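## 4. Working safely at the picking bin

Good habits at the bin pay off every single shift, so please read this section before you touch the pendant!

1. Clamp the bin to the table and tug it to check the clamps hold.
2. Follow the cables along the arm – they need slack at the wrist.
3. Set the speed to 12% for the first cycle.
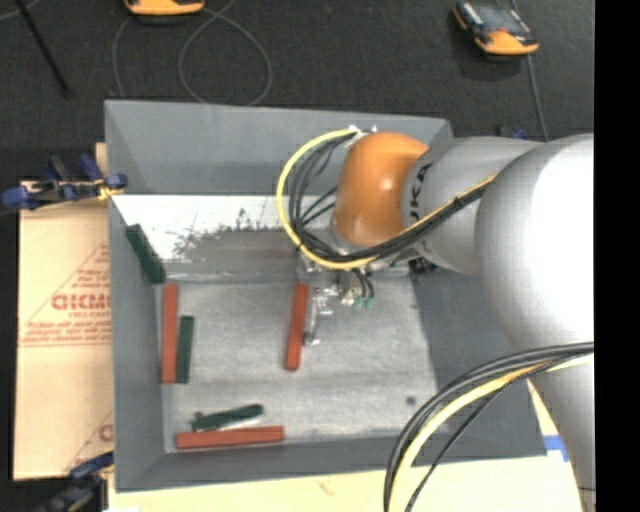
*Fig. 4: Arm reaching into the bin, with red and green blocks and clamps on the left side.*

4. Step back, then start the cycle.

**Caution:** Never reach into the bin while the arm has power. Press stop first, every time.

**Note:** Log any fault under code 147 and tell Mingxuan Jin – early reports are a huge help.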